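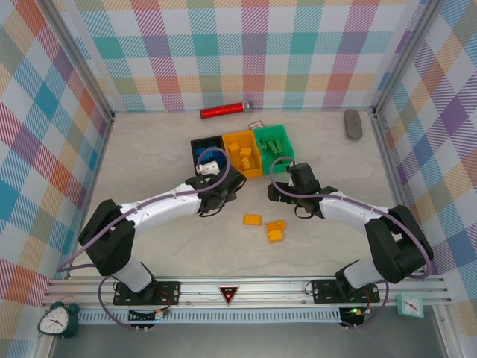
Pastby Open-Fronted Storage Bins: Equipment Review

The Resources Service at Usau reviewed the Pastby bins in March as a means of sorting small classroom items, chiefly toy building bricks. Three bins were bought from Chamoun at a cost of £39, including delivery, and were used daily in 2 teaching rooms.

The bins are plastic and stand side by side without a gap. Black, orange-yellow and green were chosen so that each could be given to one colour or size of brick. Younger pupils learned the arrangement quickly, and the open fronts allowed them to reach in without lifting anything.
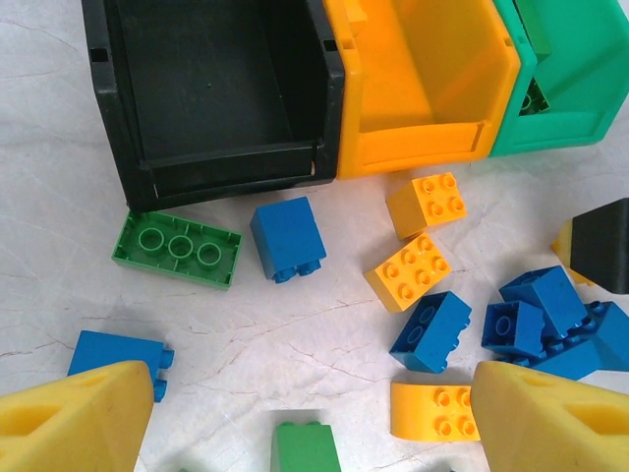
Capacity was found to be fair. The full classroom set of 190 bricks fitted across the three bins, although the larger pieces had to be placed with some care. The front lip keeps bricks from sliding out in ordinary use — a firm knock will still send a few across the table.

Cleaning requires only a damp cloth. The glossy finish of the orange-yellow bin shows finger marks sooner than staff would wish, and paper labels did not stay in the recess for long.

The Service recommends the bins for table-top use. They are less suitable for high shelving, where the Bindodness lidded box remains the preferred choice.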